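工作记录 Dawber 手持夹爪(自制,第二版)
地点:Trelden 共用工坊,装配台及里间
时间:三月,上午九时至下午四时
记录人:Hala Dabbas
复核:Wayne Cheetham

一、本次工作目的

上一版夹爪在夹持薄布时,两指末端不能同时到位,左侧先行接触,右侧滞后,布料因此被推偏。经与 Cheetham 商议,决定重做连杆,并统一更换指垫。本次记录包括零件打印、装配、空载检查及织物夹持试做四部分。夹爪成对制作,双手各持一只使用,两只零件编号分别以 A、B 区分,装配时不得混用。

二、零件与打印

连杆由工坊内 Gristano 打印机制作,黑色料,A、B 两套分两批完成。外侧连杆沿用三角形减重开孔,孔的内角由直角改为圆角。上一版有一根外侧连杆在内角处开裂,裂纹起点即在直角顶端,断件已留存于零件柜第二层,标签未撕。

首批打印完成后测量轴孔,B 套内侧连杆有一处孔径偏小,销轴压入困难。处理办法为手动铰孔,不得用电钻扩孔。上月曾有同事以电钻处理,孔口变椭圆,整根报废。铰孔后复测合格。

单只夹爪(含指垫,不含线缆)称重 222 克。上一版未留称重数据,无法比较。今后每版装配完成后均须称重并记入本册。

三、装配

1. 先装内侧连杆,再装外侧连杆。两者之间的短连接件方向不可装反,带倒角一面朝外。
2. 销轴压入后加盖圆形银色端盖。端盖为过盈配合,压入时垫木块,用台钳缓慢加力。
3. 指垫用蓝色软料,面上带平行细纹,背后以黑色支座固定。支座螺钉先不拧紧,待两指闭合对齐后再行紧固。
4. 两指闭合时应全面贴合。以纸条检查,上、中、下三处抽拉阻力应相近。

A 套装配顺利,用时 47 分钟。B 套因铰孔及支座重装两次,用时较长,未单独计时。

B 套支座重装的原因系螺钉过早拧紧,指垫与对侧错位。此为记录人操作失误,装配步骤第 3 条已按此修订。

四、空载检查

两只夹爪各作开合 140 次,中途不加油、不调整。A 套全程无异响。B 套在后段出现轻微摩擦声,拆开检查,系右侧内连杆与底座侧壁相擦,侧壁有一道浅痕。以砂纸修整侧壁后重新装回,再作一轮,未再出现。

底座侧壁间隙应在下一版图纸中放宽。此项由 Cheetham 负责修改,文件名沿用原编号,版本号加一。

五、织物夹持试做

选用织物的原则为厚薄、绒面、针织各取其类,不选新品,以日常使用过的衣物和毯子为宜。试做内容为单手夹取、双手配合展开及对折。每件织物先随意堆放,再行夹取,不预先抚平。

操作要求如下:夹爪张开后由上方接近,指尖进入褶皱两侧,缓慢闭合。不得以指尖向下戳压。提起后停留片刻,再移动。双手配合时,由持布一侧保持不动,另一侧接近。

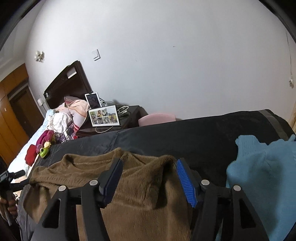
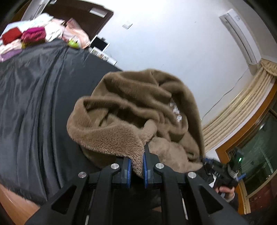 棕色绒面织物的夹取,Dawber 第二版。

绒面织物总体容易夹起,褶皱较高处尤其如此。困难在于边缘。绒毛遮挡布边,操作者难以判断指间夹住的是一层还是两层,对折时常因此带起下层。Cheetham 建议先夹褶皱提起,另一手再顺势寻边,按此法操作后情况有所改善,但尚不稳定,暂不写入操作规程。

针织类织物的问题不同。细纹指垫对针织面抓持充分,松开时偶有线圈挂在纹路边缘,须轻抖手腕方能脱离。反复挂线会损伤衣物。拟将指垫纹路边缘改为圆角,并另打一副无纹指垫作对照。对照件沿用现有支座,不另改孔位。

光滑面料尚未试做,留待指垫修改后一并进行。

六、问题与待办

(一)B 套底座侧壁间隙放宽,图纸修改后先打印底座单件,确认无擦碰再打印整套。
(二)指垫两种样式各打印一副,装于 A 套,B 套保持现状。
(三)销轴库存余 14 根。下次装配前须补足,采购单已交 Distcombe,规格与前次相同。来料后逐根以量规检查,不抽检。
(四)手柄握持部位偏细,连续操作后虎口有压迫感。Cheetham 与记录人感受一致。可先以缠带加粗,确定合适直径后再改图。
(五)断裂连杆与新连杆并排拍照存档,尚未完成。
(六)本册第一版夹爪部分缺装配顺序说明,由记录人补写。

七、复核意见

Cheetham 复核时指出,空载检查仅记录了声响和擦痕,未记录开合到位情况。经补查,A、B 两套闭合后纸条检查均合格,张开时 B 套左指略慢于右指,肉眼可辨,对夹持的影响尚不明确。该现象与第一版左指先行接触的情况方向相反,不宜视为同一原因。下次拆检时应首先查看 B 套左侧短连接件的销孔。

两只夹爪现存放于工坊里间架上,指垫朝上,勿压重物。取用者请在册后登记。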